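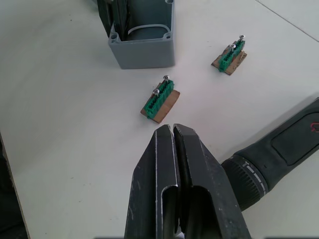

Kunststoffgehäuse im Außenbereich: Kondenswasser trotz Dichtung

ikeck_nord
Hallo zusammen, ich habe im März an der Gartenpumpe ein graues Kunststoffgehäuse gesetzt, Deckel mit umlaufender Dichtung, Kabel von unten. Jetzt steht innen Wasser am Boden, vielleicht ein Schnapsglas voll. Die Dichtung sieht gut aus. Silikon drüber?

Brusik
Kein Silikon. Das ist Kondenswasser, das kommt mit der Luft durch die Verschraubungen. Unten ein kleines Loch bohren und fertig.

klemme226
Loch bohren heißt aber auch: Schutzart weg. Wenn da 230 V drin sind, würde ich das lassen. Es gibt Druckausgleichselemente mit Membran, M12 reicht bei der Größe. Ich habe die von Jalex, kosten nicht viel.

Brusik
Die Membran lässt Dampf durch, aber kein Wasser ab. Was schon drin ist, bleibt drin. Bei mir hängen Kästen seit Jahren mit Loch an der Nordwand, alles trocken.

ikeck_nord
Drin sind nur Klemmen und ein Zeitrelais. Das Gehäuse hängt in der prallen Sonne, 300 mm über dem Boden. Spielt das eine Rolle?

klemme226
Ja. Tagsüber heizt es sich auf, abends zieht es feuchte Luft nach. Höher setzen und ein Blech als Sonnenschutz davor.

havlicek_fan
Manche Hersteller haben unten Sollbruchstellen für die Entwässerung, dann bleibt die Schutzart laut Datenblatt erhalten. Bei meinem Havlíček ist das so. Schau mal ins Datenblatt, bevor du bohrst.

Brusik
Wenn er so eine Stelle hat, gerne. Ist am Ende auch ein Loch.

ikeck_nord
Habe nachgesehen, unten sind zwei vorgeprägte Stellen. Eine mache ich auf, die Membran kommt seitlich rein. Das Blech folgt, wenn ich wieder Material habe.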